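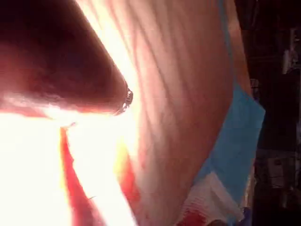

Metal fitting against a pale, creased sheet.

Terminology Editor, Surgical Glossary
Skarnton Reference Publishing
Reference: 3021
Department: Dictionaries and Glossaries
Reports to: Marin Stan, Head of Terminology
Contract: permanent, part time (five half-days a week)
Place of work: Diton House, with home working by agreement

Summary of the post

Skarnton publishes glossaries for translators, indexers and medical secretaries. The surgical glossary, known in the office as the Litine list after its first compiler, holds 2819 headwords in its present edition. We are looking for an editor to take charge of the list, revise the entries on wound closure and hand instruments, and prepare copy for the next edition.

The post is editorial. No clinical qualification is asked for, and the postholder does not give medical advice or answer enquiries from patients. Questions of clinical fact go to the advisory readers.

Background

The list was started as a card file and moved to a database much later. Traces of the card file remain. Cross-references sometimes point to headwords that were merged or renamed, the abbreviation "q.v." is used in some letters of the alphabet and missing from others, and a number of definitions are circular. "Suture" is defined by way of "stitch" and "stitch" by way of "suture", and neither entry separates the material from the act of placing it. The previous editor corrected letters A to H. Work on the remainder has not begun, apart from a partial check of "needle" and its compounds.

House style calls for one sense per numbered line, a definition that can stand in place of the headword, and a usage note only where usage differs between specialities or between countries. Etymologies are not given. Eponyms are kept where they are still in common use and are cross-referred to the descriptive term.
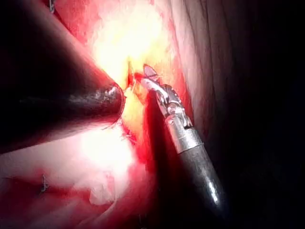 Instruments at the tissue surface.

Main duties

Revise existing entries from I to Z against current textbooks and journals, recording the source for every change.

Draft new entries. Candidates are held in a queue, each with at least one dated citation. Entries without a citation are returned to the person who proposed them.

Settle variant names. The same instrument may be called a needle holder in one text and a needle driver in another; the editor decides which form carries the definition and which is the cross-reference, and applies that decision throughout the list.

Maintain the controlled vocabulary used in definitions. A word that appears in a definition must either be in general use or have its own headword.

Check equivalents supplied by our translation partners at Halilović for sense and number. The editor is not expected to judge idiom in languages he or she does not read.

Read proofs at two stages, including running heads and thumb index letters.

Answer queries from users of the list. Most concern plurals, hyphens and the difference between closely related terms. A written reply is sent within seven working days.

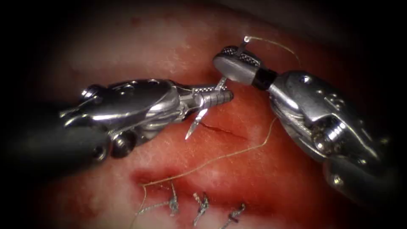
Curved needle clamped in the jaws of a needle driver.

What we are looking for

Essential:

Experience of editing reference works, technical manuals, catalogues or standards, on paper or on screen.

A settled understanding of how definitions are built: genus and difference, scope, restriction of sense, the handling of part names and whole names.

Accuracy over long stretches of repetitive material.

The ability to write a plain English sentence and to explain in a margin note why a word has been changed.

Working knowledge of structured text. Our entries are held as tagged fields, and the editor will need to search them by pattern and correct them in batches. Training is given in our own system but not in the general idea.

Desirable:

Some Latin or Greek, enough to form plurals and to recognise a bad compound.

Reading knowledge of one further European language.

Previous work with medical, veterinary or dental text.

Membership of a society of indexers or editors. This is not a substitute for experience.

Terms

Salary is on grade 5 of the Skarnton scale, paid in proportion to hours. The scale is sent with the application form. The half-days may be worked as mornings or afternoons, but the pattern is fixed for each quarter and must include the terminology meeting, held in the small library at Diton House at 10 in the morning.

There is a probation period, during which entries are second-read in full. After it they are second-read by sample. The postholder will have a desk, a second screen and borrowing rights in the library. Style sheets and the correction log stay on the shared drive and may not be kept as private copies — this has caused trouble in the past.

Travel is rare. The editor attends the autumn meeting of advisory readers, usually in October, and expenses are paid on production of receipts.

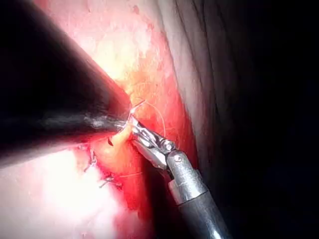
Silver needle driver and black shaft.

How to apply

Send the following by post or by email to Milovan Berisha, Personnel Office, Diton House, quoting reference 3021:

A completed application form. A curriculum vitae may be attached but will not be read in place of the form.

A covering letter of one page.

A short editing exercise, described below.

The exercise

Choose any 5 of the terms listed here and write an entry for each in house style: forceps, ligature, knot, retractor, swage, drape, bite (of tissue), throw, taper point. Give headword, part of speech, numbered senses and any cross-references. Add a note of your sources. Do not illustrate the entries.

Entries will be judged on whether the definition fits the term and nothing wider, whether related entries agree with each other, and whether the sources bear out what is said. We do not expect specialist knowledge beyond what a good library will supply. Entries copied from a published dictionary will be recognised.

Selection

Applications are read by Marin Stan and one other member of the department. Shortlisted applicants are asked to Diton House for an interview and a timed proofreading test on paper. Pencils are supplied; applicants may bring their own ruler. Those not shortlisted are told in writing, and exercises are returned on request if a stamped envelope is enclosed.

Informal questions about the work should go to Marin Stan. Questions about pay, hours or access to the building should go to the Personnel Office.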